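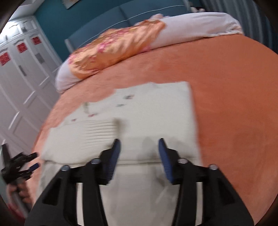

4.2 Storage and folding of knitted garments in the home

The first part of the diary study was concerned with washing. In this section we present the results about what happens to knitted garments between two wearings, a period that takes much more time than the wearing itself but which has received less attention in the work on clothing lifetimes. We treat first the place of storage, then the way of folding, and at the end the relation between these two and the damage reported by the participants.

The diaries contain entries on 1335 knitted garments, belonging to 366 households in seven towns. Of these households, 269 completed also the second diary, in which they had to note every move of a garment from one place to another. When we speak of "movers" below, we mean only this second group. The entries were coded by the first author, and Loïc Lemaire coded a part of them again without seeing the first codes. The differences concerned mostly the category "temporary place," which we therefore divided into "seat," "bed" and "other" before the final coding.

The most frequent place of permanent storage was the shelf, followed by the drawer. Hanging was less frequent than we expected from the earlier interviews. Several participants who hang their shirts and jackets wrote that a heavy sweater "becomes longer" on a hanger, and they had learned this from a parent or from one ruined piece. In the Junano households, where the bedrooms are small and the wardrobes were built in by the landlord, the shelves are deep and the garments lie in two rows. The back row was often forgotten for a whole season. In Bradar we found the opposite situation: the shelves are shallow, the piles are high, and the garment at the bottom is pulled out without lifting the others. This habit was mentioned in connection with stretched cuffs and, in a few diaries, with broken threads at the hem.

Folding was in most cases done on the bed. This result is not surprising, but it has a consequence for the interpretation of the diaries. The bed is large enough to spread a garment out, as with the cream-white knit in Figure 5, so that the sleeves can be laid in and the sides made even. However, it is also needed every night. A garment which is put there in the morning and is not folded before the evening has to go somewhere else, usually to a chair. The movers noted this path from bed to chair many times, and the path from chair to shelf much less. Some garments were worn again directly from the chair and did not return to the shelf in the whole diary period.

Figure 5. Knitted garment on a bedspread, spread out and partly folded.

We asked the participants to describe their fold in their own words, without offering them a list. The answers can be put in two large groups. In the first group the sleeves are crossed on the back and the body is folded once or twice from the hem. In the second group the garment is first folded along its length, sleeve on sleeve, and then rolled or folded again. The second way gives a smaller packet and was preferred by persons who use drawers. It also places a sharp fold down the middle of the front, and this line was a common complaint for fine gauges. For thick knits no participant complained about it.

The relation between fold and damage must be treated with care. The garments in the second group were on average older, and they had more often been received from another person, so that their condition at the start of the study was not equal. Mathis Perrin has suggested to us that moth damage should be removed from the comparison, as it depends on the closet and hardly on the fold. We followed this suggestion. After the removal, the difference between the two groups became small, and we do not consider it sufficient for a recommendation.

More stable is the result on the chair. Garments with a temporary place of the type "seat" were reported more often with pilling at the elbows and on the lower back. We can not say whether the friction comes from the chair or if these are simply the garments that people like most and wear most. The wearing diaries, which are discussed in section 4.3, give only a partial answer to this question.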